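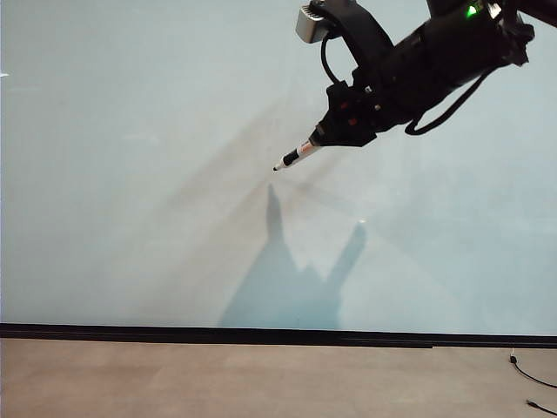
I spent most of February rewriting our internal rules for tool-holding tasks, the ones where an arm carries a pen, marker or scribe up to a vertical surface and makes a mark on it. The old version was a single page and had been copied from a pick-and-place document. It said a good deal about dropping things and very little about pressing on them. What follows is the revised set with my notes, posted partly so I can find it again.

Scope first. These rules cover a single arm with a two-finger gripper, a hand-sized tool, and a flat target that does not move. They don't cover brushes, which have their own problems, or anything that cuts. They sit underneath the site risk assessment and don't replace any of it. If your arm runs in a shared space, the collaborative operation requirements in your local standard apply before you read another word of mine.

Grasp

Hold the marker by the barrel, never by the cap end or the joint where the barrel meets the tip section. Barrels are made to be squeezed. Joints rotate. A marker that has rotated two degrees in the fingers still draws a perfectly good line, in the wrong place, and the log will look clean.

Set the grip force once per marker type and write it down. We had three people on the old page each using a figure they remembered. The new page has a table, and if a marker isn't in the table it doesn't go in the gripper until it is.

Tip offset is measured after every regrasp. I know this is tedious. Dörte Mühlbauer, who reviewed the draft, wanted it measured every regrasp and also every 10 strokes, and I talked her down to regrasps plus any unplanned contact. She has since sent me a plot of tip drift over a long session on soft barrels, so the interval may come back in the next revision.

Standoff and approach

The standoff pose is a defined pose with a name, saved in the program. It isn't wherever the arm happens to stop. From standoff, the tip must be clear of the surface by more than the worst-case sum of calibration error, tool offset error and arm deflection. On the Hesteo rig those add up to much less than people expect, and on the older Jitdale bench to rather more, so the figure is kept per rig.

The arm holds at standoff until three checks return: tool present, surface plane current, force sensor zeroed. Zeroing happens at standoff with the marker already in the gripper and in the orientation it will draw in. Zeroing with an empty gripper leaves the weight of the marker in the reading. Zeroing in a different orientation leaves something worse, as the gravity load moves between axes and shows up as a phantom side force on the first stroke.

Final approach is along the surface normal, slow, with a force stop. The tool itself may be tilted, and for most bullet tips a tilt gives a steadier line, but the direction of travel is still the normal. The old page confused these two and so did I for a while. If you tilt the approach along with the tool you get a short skid at the start of every stroke, which is easy to mistake for latency.

Contact

Contact force has an upper limit and a lower limit. The upper one protects the tip, the wall and the wrist, in that order of how often they get damaged. The lower one is there so the program notices it isn't drawing. If the force falls under the lower limit for longer than 500 milliseconds in the middle of a stroke, the arm retracts to standoff and reports. It does not push harder to go looking for the surface.

Don't use vision alone to decide that contact has been made. A shadow closing on the tip is a fair cue under one lamp and a poor one under two, and a matte painted wall gives stereo depth very little to work with. Vision can propose. The force reading decides.

Cables

This section grew more than any other. The rules are:

Any cable that leaves the wrist must have enough slack for the full range of wrist rotation used in the task, checked by running that range with the tool removed.

Slack loops must not be able to reach the gripper fingers or the tool in any pose the program uses, the standoff pose included.

A loop that passes both tests is dressed and left alone. People like to tidy them. A tidied loop has to be tested again.

Cables on the floor are kept outside the marked foot zone for the task. A loose end is labelled at the plug, and if it has no job that day it gets coiled and put away.

The second rule comes from Hlongwane, where a sensor lead caught a finger on retraction. The connector came out, which was the right part to fail. The program carried on with a frozen force value for 267 samples before the watchdog tripped. Stale data is now treated the same as a fault, and the watchdog is a lot shorter.

Surface

Re-measure the plane at the start of each session. Walls feel like fixed references and mostly are, but the arm's stand is another matter, and anything on castors or soft flooring should be assumed to have moved overnight. Four touch points near the corners of the working area, plus one in the centre. If the centre point disagrees with the plane fitted through the corners by more than the rig's tolerance, the wall is bowed there and you either map it or move.

Keep a lower boundary above the baseboard. It stands proud of the wall, the plane model doesn't know about it, and a vertical stroke that runs long will find it at full drawing speed. We set this as a hard limit in the controller and leave the drawing script out of it.

Test strokes go on a sheet taped to the surface. First stroke of the day, every day, on the sheet.

Stopping

On a protective stop during contact, the recovery move is straight back along the normal to standoff, under manual enable, with the operator watching the tip. Don't open the gripper first. A released marker tends to land tip down, and the floor at Brosano has the dots to show for it.

Open items for the next revision: the stroke interval Dörte wants, a force table for chisel tips, and whether cap removal belongs in this document or gets its own. I'm leaning toward its own. The cap people have a fixture in mind and it already has more rules than the marker.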